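Who Knocks on Doors? Canvassing in a Council By-election

Student project report, Politics and Society module
October 16, 2024

I picked this topic because my flatmate and I got three leaflets through the door in one week last spring and I wanted to know whether anyone reads them. My tutor said that was too vague (fair enough), so I narrowed it down to a single council by-election held in April, and to how the parties and independents split their time between knocking on doors, posting leaflets and putting things online.

The ward has 3,440 registered voters, which sounded tiny to me until I tried walking round it. It took me most of a Saturday and I still missed a cul-de-sac behind the shops. Hills, long drives, blocks of flats with a buzzer that doesn't work, you name it! I came away with a lot more respect for people who do it in the rain.

What I did

I delivered a short paper survey to 1,000 addresses and got 290 back, which my tutor says is a decent return for something with no prize attached. I also went out with two of the campaigns for an evening each, and sat in on the one public hustings in the church hall. I had planned to talk to all four campaigns but one never answered my emails and another said yes and then went quiet.

The survey asked which kinds of contact people remembered, whether they voted, and what they thought the main issue was. I left a big box at the end for comments. In hindsight the box was the best bit and I should have given it more room, as plenty of people wrote up the margins.

What came back

Leaflets were remembered by far more people than anything else, but mostly as a nuisance. Several people could describe the colour of one and not the name on it. Doorstep visits were remembered by fewer people, though the comments about them were longer and a good deal warmer (even from people who said they'd vote for somebody else). One person complained that a canvasser let the cat out.

Online posts hardly came up at all, apart from the row about the bus route, which everybody seemed to have seen. One campaign told me they had printed 2,000 leaflets and still had a couple of boxes in a garage after polling day, so there may be a lesson there about ordering.

The main issue was parking, then the buses, then the state of the playground. National politics got a mention mostly from people who were cross about it.

Problems

My sample leans older. I'm fairly sure of that from the handwriting alone, but I forgot to ask for age bands, so I can't prove it. People who return a survey on elections are also more likely to vote, so my turnout answers look far too high against the official count and I haven't used them. If I did it again I'd go back to the same streets twice and leave the flats until the evening. 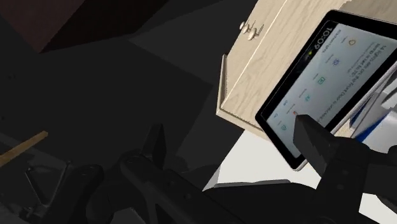
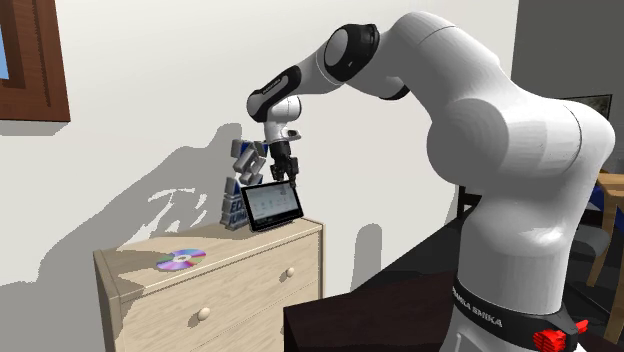
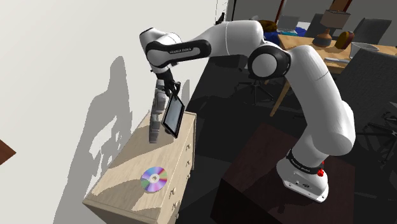
Figures 1 to 3. Simulated views; a tablet in the first two, the robot arm by the drawers in the second and third.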